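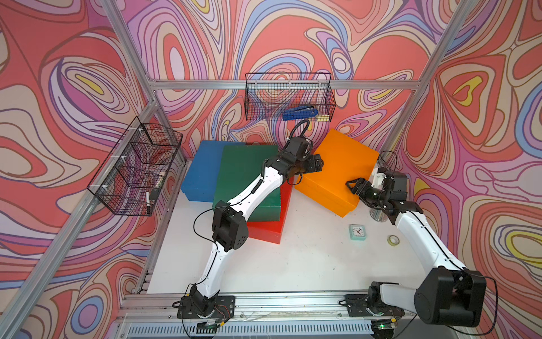
In Defense of Loud Wallpaper

When we bought the house in Tarnden, every room was painted the color of oatmeal. The agent called it "a blank canvas," and I have lived on that canvas for three winters without anyone picking up a brush, me included.

Pale walls are supposed to help with resale. So we decorate for a buyer we haven't met, who will repaint anyway, probably in a different oatmeal.

My aunt's hallway in Hultmont had purple and coral swirls from floor to ceiling. Guests complained about it for 13 years, and they all remember it. I can't recall one thing about my own hallway, and I walked through it this morning.

I've now ordered a sample of something pink with loops in it. The store wants $400 to paper one wall, a sum that did make oatmeal look brave for an evening. My husband asked what the next owners will think. They can write to me. I'll be in the living room, squinting.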